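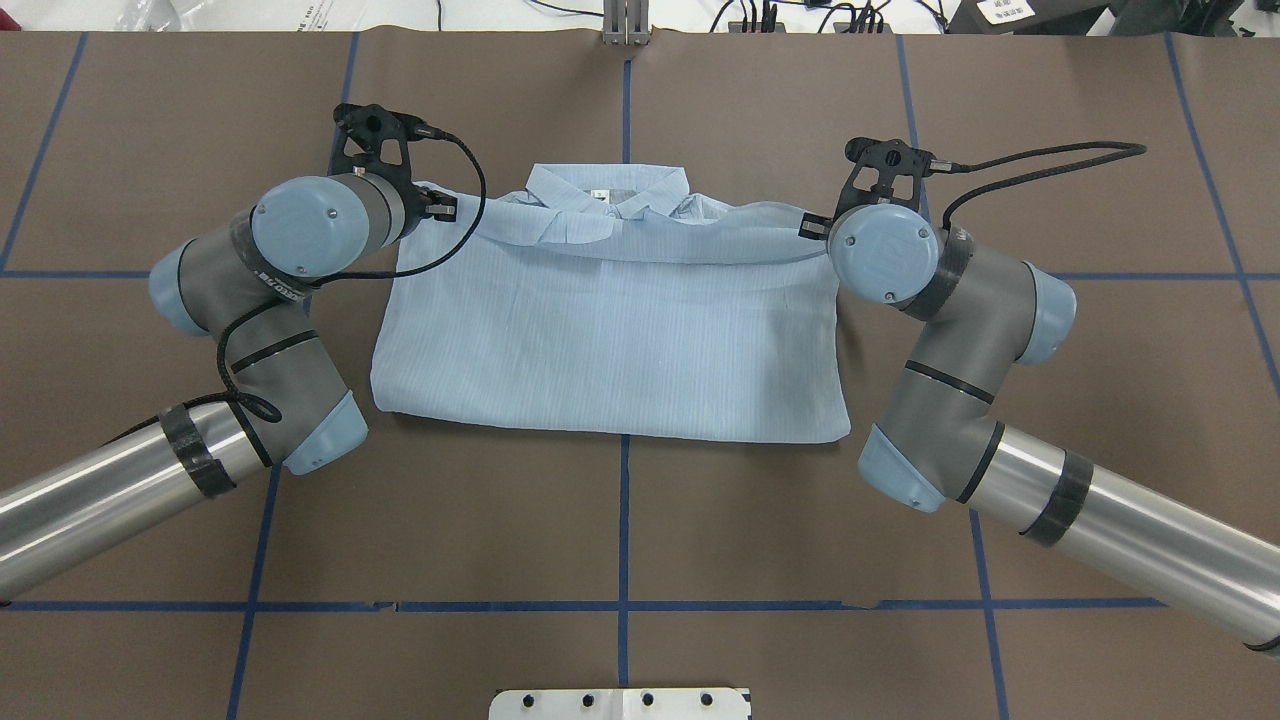

접어 놓은 하늘색 줄무늬 셔츠. 칼라 아래로 가로 주름이 한 줄 남아 있다.

다림질의 퇴장
셔츠는 여전히 구겨지는데 다리미는 어디로 갔을까

우리 집 다리미는 신발장 맨 위 칸에 산다. 원래는 세탁기 옆 선반이 제자리였는데 이사를 한 번 하면서 베란다로, 다시 현관으로 밀려났다. 다음 이사 때는 아마 문밖일 것이다. 마지막으로 꺼낸 것은 사촌의 결혼식 아침이었고, 그날 나는 물통에 물을 붓다가 물통 바닥에 낀 하얀 석회를 보고 조용히 뚜껑을 닫았다. 셔츠는 욕실에 걸어 두고 뜨거운 물을 틀었다. 샤워 김으로 주름이 펴진다는 말은 절반쯤 맞다. 주름은 그대로 있고 옷만 눅눅해진다. 그래도 뭔가 했다는 기분은 든다.

다림질이 집안일 목록에서 슬그머니 사라진 것은 누가 폐지를 선언해서가 아니다. 설거지와 빨래에는 기계가 생겼고 청소에는 바퀴 달린 것이 생겼지만, 다림질은 그냥 안 하게 됐다. 집안일 가운데 해결이 포기의 형태로 온 드문 경우다. 회사 복장 규정이 풀리고, 셔츠 대신 니트를 입고, 지난해부터는 화상회의 화면에 어깨 위쪽만 나오게 되면서 하체는 완전한 자유를 얻었다. 카메라의 화질이 적당히 나쁘다는 점도 도움이 됐다.

그런데 셔츠는 사라지지 않았다. 옷장에는 여전히 셔츠가 있고, 셔츠는 여전히 구겨진다. 이 간극을 메우겠다고 나선 것이 '링클 프리'라는 말이다. 나는 지난 6월 한 달 동안 셔츠 네 벌을 번갈아 입으며 이 말의 뜻을 알아보기로 했다. 두 벌은 Caltow의 구김 방지 면 셔츠, 한 벌은 Tustik의 혼방 셔츠, 나머지 한 벌은 아무 약속도 하지 않은 평범한 면 셔츠였다.

결론을 미리 말하면, 약속을 하지 않은 셔츠가 약속을 가장 잘 지켰다. 구겨질 줄 알았고, 구겨졌다. Caltow의 셔츠는 오전까지 훌륭했다. 점심을 먹고 나면 팔꿈치 안쪽에 부챗살 같은 주름이 생기는데, 포장지 뒷면에는 "자연스러운 생활 주름은 발생할 수 있습니다"라고 적혀 있었다. 자연스럽지 않은 주름이 무엇인지는 설명이 없다. Tustik의 혼방은 정말로 구겨지지 않았다. 대신 더운 날 지하철 한 정거장을 걸어가 보니 바람이 옷 밖에서만 불었다. 주름이 생길 자리에 땀이 생겼다.

구김을 막는 원리 자체는 그럴듯하다. 면섬유는 물을 먹으면 분자끼리 붙잡고 있던 손을 놓았다가, 마르면서 그때의 자세 그대로 다시 손을 잡는다. 세탁기 안에서 뒤엉킨 자세로 마르면 뒤엉킨 셔츠가 되는 것이다. 구김 방지 가공은 이 손들을 수지로 묶어 둔다. 함부로 놓지 못하게 하는 셈인데, 그만큼 천이 뻣뻣해지고 세탁을 거듭하면 매듭도 느슨해진다. 다리미는 반대로 일한다. 열과 물로 손을 놓게 한 다음 무게로 눌러서, 우리가 원하는 자세로 다시 잡게 한다. 이렇게 써 놓으니 거의 외교에 가깝다.

그래서 다림질을 업으로 하는 곳에 가 보았다. Giltholm은 큰길에서 한 블록 들어간 자리에 있는 세탁소다. 간판에는 영어 이름이 있고 유리문에는 궁서체로 '와이셔츠 전문'이라고 쓰여 있다. 이 조합이 신뢰를 준다. 가게는 아침 7시에 문을 열고, 한창때는 하루에 셔츠 200장을 다렸다고 한다. 요즘은 90장이면 바쁜 날이다. 주인은 그 숫자를 말하면서 별로 아쉬운 표정을 짓지 않았다. 손목이 좋아졌다고 했다.

주인이 다리는 순서는 칼라, 요크, 소매 끝, 소매, 몸판이다. 칼라는 뒷면부터, 양쪽 끝에서 가운데로 민다. 가운데에서 바깥으로 밀면 남은 천이 칼라 끝에 몰려 작은 주름으로 굳는데, 하필 그 자리가 남의 눈에 제일 잘 띈다. 나는 평생 가운데에서 바깥으로 밀어 왔다. 면접도 그 칼라로 봤다. 붙기는 붙었으니 면접관도 그렇게 다렸을 가능성이 있다.

정작 놀란 것은 다림질 다음이었다. 잘 다린 셔츠를 망치는 것은 대개 접는 손이라는 것이다. 뜨거울 때 접으면 접힌 선이 그대로 새 주름이 된다. 그래서 Giltholm에서는 다린 셔츠를 옷걸이에 잠시 걸어 식힌다. 접을 때는 단추를 맨 위, 가운데, 아래쪽만 채우고 엎어 놓은 뒤 양옆을 등 쪽으로 넘긴다. 칼라 바로 밑은 되도록 당기지 않는다. 그 부분은 요크와 몸판이 만나는 자리라 천이 겹쳐 있고, 살짝만 잘못 당겨도 가로로 줄이 간다. 가로줄은 입었을 때 쇄골 밑에 나타난다. 넥타이를 매면 가려진다는 것이 이 업계의 오랜 위안이었는데, 이제는 넥타이도 퇴장했다.

셔츠를 왜 접느냐고 물을 수도 있다. 걸어 두면 되지 않나. 여기에는 주거의 문제가 있다. 내 옷장 봉의 길이는 셔츠와 겨울 외투가 평화롭게 지내기에 모자라고, 외투는 한번 들어오면 여름에도 나가지 않는다. 결국 셔츠가 서랍으로 간다. 서랍에 들어간 셔츠는 위에 쌓인 셔츠의 무게로 천천히 다려지는데, 이때 다려지는 것은 주름이다. 주름을 정성껏 다려 넣는 서랍을 나는 하나 가지고 있다.

장비로 눈을 돌리는 사람도 있다. Kaushik의 핸디 스팀다리미는 요즘 집들이 선물로 많이 오간다. 받는 사람이 원해서라기보다 휴지보다는 성의 있어 보이기 때문일 것이다. 나도 하나 받았다. 손잡이에 새겨진 모델 번호가 417인데, 앞의 416개가 어떻게 됐는지 궁금해지는 이름이다. 니트와 블라우스에는 쓸 만하다. 면 셔츠에는 김을 쐬어도 칼라가 꿈쩍하지 않는다. 눌러 줄 무게가 없어서다. 한 손으로 밑단을 당기고 다른 손으로 김을 쏘다가 손등을 데고 나서야 설명서를 읽었다. 설명서 첫 줄에는 당기는 손에 장갑을 끼라고 되어 있었다.

6월이 끝나고 나는 평범한 면 셔츠를 들고 Giltholm에 갔다. 찾아온 셔츠는 비닐에 싸여 있었고, 칼라는 내가 한 번도 만들어 보지 못한 각도로 서 있었다. 하루를 입었다. 점심 무렵 팔꿈치에 주름이 갔고 저녁에는 등이 구겨졌다. 세 벌의 신소재 셔츠와 크게 다르지 않은 저녁이었지만, 아침 출근길에 쇼윈도를 지날 때마다 고개를 돌려 확인한 것은 그 셔츠뿐이었다.

다리미는 아직 신발장에 있다. 식초를 섞은 물을 넣고 끓이면 석회가 빠진다고 해서 식초를 사 두었는데, 지난주에 오이를 무치느라 다 썼다.

2021-07-30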